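Thursday, bench 2, hand tool no. 2

Started this at four in the afternoon and wrote most of it afterward, so the order may be off in places.

The complaint: the hand gripper reports a closed grip when it isn't holding anything. Sorcha Mac Giolla put it in the fault log as "slip on glossy items." I don't like that name. It decides the cause before anyone has looked. What the log really shows is that the grip flag goes true and then the item is still on the table. That could be slip. It could also be the flag going true too early, or the fingers not reaching where the software thinks they are. Three different repairs, and one of them costs us a week.

What we had to go on was the Jutetley set, 2637 grasps recorded by hand over the past weeks, of which 269 are marked bad. I asked how "marked bad" was decided. By eye, by whoever was holding the tool, at the end of a shift. So I am not going to plot anything from that number and I would ask that it not go on a slide for Duggan either.

Took the tool to the white table and worked it open and closed over nothing first, no item, reading the width off the screen each time.
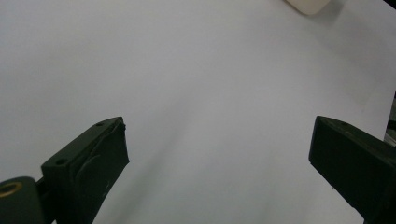 Width reading with the fingers fully open was steady. Fully closed was steady too, for the first dozen or so. Then it started coming back a little wide, and it stayed wide after I let go and squeezed again. The Ustach driver zeroes once at startup and never again, so if the linkage shifts during a session the software has no way of knowing. I said this in December and was told the linkage doesn't shift. Maybe it doesn't. The reading moved, though, and I'd like somebody to tell me what else is between the finger and the number.

Muireann Ní Chonaill's view is that it's the pads. Her argument: the pad on the left finger has a wrinkled surface and a corner near the tip that looks frayed or lifted, and if that corner folds under when the fingers meet, they stop short and the width reads wide. Fair. It fits the drift. It also fits a flag that trips early, as the flag is only a current threshold plus "has stopped moving," and a folded pad will give you both of those with no item there at all.

Where I don't follow her is that pads explain everything. If it were only the pad, pressing the corner flat should bring the zero back. I pressed it flat. It came back part of the way. Did it again, same thing. A restart of the driver brought it back fully, but a restart re-zeroes, so that proves nothing and I shouldn't have done it before writing down the raw counts. My mistake. Noted so the next person doesn't repeat it.

Current limit is at 2000 on the Ustach scale. Whoever set it left no comment in the config. Nobody touch it until we have a baseline.

Second half, with items. I wanted something flat, shiny and limp, the sort of thing Sorcha says it fails on. The braising spice packets from the grocery box do nicely: crinkly pouch, bright green front, and they give when you pinch them, so there's plenty of chance for a flag to trip on plastic and not on contents.

Checks, in the order I want them run from now on:

1. Start the driver with the fingers empty and fully closed. Write down the raw count before anything else. If you forget, stop and start over.

2. Open and close on nothing until the reading settles or clearly won't. Write down each closed value, including the ones you think are flukes.

3. Look at both pads under the lamp. Lifted corner, wrinkle, grit. Write it down even if it's the same as yesterday.

4. Put the packet down flat, come in at the same height each time, and close slowly. Say out loud when you see the fingers meet the pouch so it lands on the audio track. Compare that with the time of the flag. 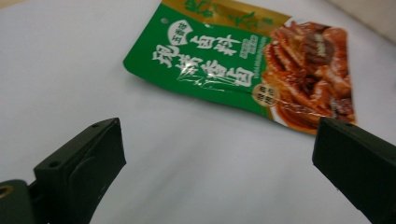

5. Swap the left pad only. Repeat steps 1 to 4. Leave the right one alone, even if it looks tired.

6. Swap back to the old pad and repeat once more. I know this is dull. If the fault leaves with the new pad and doesn't come back with the old one, then the pad wasn't the fault, and we'd have closed the ticket on it.

Givetti pads: there is one opened pack in the drawer and the label has come off, so I can't say which hardness they are. Muireann says soft. Before anyone fits one, squeeze it next to the one coming off and see if they feel alike. New order to go in either way.

Safety note, separate from the above. The early flag is a nuisance on a hand tool. The same code runs on the arm cell, where a true flag is what releases the lift. If it goes true with nothing held, the arm moves off at full speed over the bench and somebody may well be reaching in for the item it left behind. I've set the cell to slow mode and taped a note on the screen. Sorcha thinks this is overdoing it, as the arm has different fingers. Different fingers, same threshold logic. It stays slow until step 6 is done and I've read the numbers myself.

Left to do: raw counts from a cold start, left pad swap, find out who picked 2000. Sorcha to rename the log entry to "grip flag true, item not held."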